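Library > Business Studies > Running a Small Food Business > Chapter 5

Print this page | E-mail this page

Chapter 5
Fixed and variable costs

Words used in this chapter: fixed cost, variable cost, stepped cost, unit cost, overhead, contribution, wastage.

Chapter 4 dealt with the money a business takes. The present chapter deals with the money it spends, and in particular with the way spending changes, or does not change, when the business makes more or fewer goods. By the end of it you should be able to sort a list of costs into groups, work out the cost of a single item, and say why that figure is different in a busy month and a quiet one. Chapter 6 uses these results to set prices, so it is worth being sure of them before going on.

We shall use one business throughout. Trilard is a small bakery in the market town of Stivville. It has a kitchen at the back, a shop at the front, and a delivery round to cafés and offices in the town. It buys flour and sugar from a wholesaler called Solberg and its boxes and bags from a packaging firm called Dastis. It sells bread, but most of its trade is in buns, doughnuts and other small sweet goods.

5.1 Costs that stay the same

Trilard rents its premises for £600 a month. The rent is due on the first of the month and it is the same in every month of the year. If the bakery sells nothing at all, the rent must still be paid. If it sells more than it has ever sold before, the landlord does not ask for a penny extra.

A cost of this kind is called a fixed cost. Other fixed costs at Trilard are the insurance, the telephone line, the licence for the pavement sign and the yearly service of the oven. Some of these are paid monthly and some only once a year. A cost paid once a year can be spread over the months for the purpose of planning, and most businesses do this.

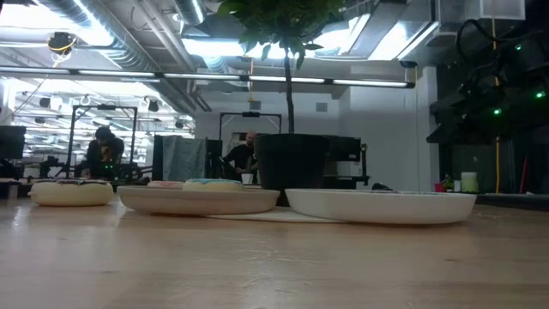 Fixed does not mean that the cost can never change. The landlord may put the rent up at the next review, and the insurer may send a higher bill. What matters is that the change has nothing to do with how many buns were baked. Students often lose marks by saying that a fixed cost is one that always stays the same. It is better to say that it does not vary with output.

5.2 Costs that rise and fall

Flour is different. Every tray that goes into the oven uses some, and twice as many trays use twice as much. The same is true of sugar, yeast, fat, icing and the paper bag that the customer carries away. These are variable costs. If the bakery shuts for a week, it uses none of them, although it may lose some stock that goes past its date.

In simple exercises we assume that the variable cost of each item is the same however many are made. Real businesses find that it moves a little. Solberg gives a lower price per sack on a full pallet, so flour is cheaper per bun in a month when Trilard can fill the store. Dastis charges for carriage on small orders, so a box costs more when only a few are bought at once. Small effects like these are left out of this chapter and taken up again under bulk buying.

Wastage also has to be counted. A doughnut that is dropped, burnt or left on the shelf at closing time has used as much flour as one that was sold. When Trilard works out its variable cost, it divides the cost of ingredients by the number of items sold, so that the sold goods carry the cost of the spoiled ones.

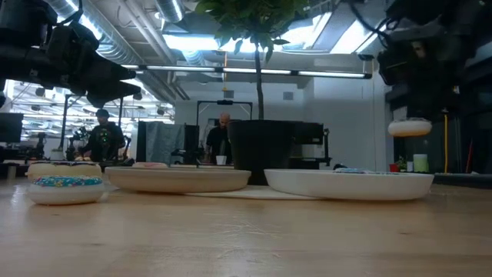
Reading time for the rest of this chapter opening: 5 minutes

5.3 Finding the unit cost

The unit cost is the total cost divided by the number of units. It is made up of a fixed part and a variable part, and the two behave in opposite ways. The variable part stays level for each unit, while the fixed part gets smaller as more units are sold.

Take the rent alone. Suppose that Trilard sells 600 buns in its quietest month, when the shop is closed for decorating and only the delivery round is running. The rent is £600, so each bun has to carry £1 of rent before any flour is paid for. In March the shop is open as usual and the bakery sells 3128 buns. The rent is still £600, and each bun now carries a little over 19p.

Nothing in the kitchen has been done better or worse. The recipe is the same, the oven is the same and the bakers are paid at the same hourly rate. The fall comes entirely from sharing one bill among more buns.

Firms sometimes make a poor decision by looking at the unit cost of one month and treating it as a fact about the product. An owner who looked only at the quiet month might conclude that buns did not pay, and drop them. The rent would then fall on the bread, and the bread would look worse in its turn.

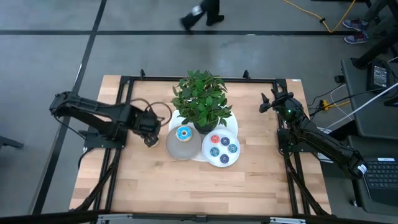 5.4 Costs that do not fit

Some costs belong in neither group. Trilard's electricity bill has a daily standing charge, which is fixed, and a charge for each unit of power, which goes up with the hours the oven is on. A bill like this is called semi-variable, and it should be split into its two parts before any sums are done.

Wages are harder. A baker on a regular weekly wage is a fixed cost in the short run. Overtime is variable. A second baker taken on when orders pass a certain level is a stepped cost: it stays flat for a time, jumps, and is flat again. On a graph it looks like a staircase.

Before you start

Copy the list below into your notes and write F, V, S or M (fixed, variable, stepped or semi-variable) beside each item. Keep your answers. You will be asked to look at them again at the end of the chapter.

Shop rent
Icing sugar
Van insurance
Van fuel
Paper bags
Water bill with a standing charge
Wages of an extra driver for the December round
Yearly oven service

Contact us | Copyright and permissions | Back to top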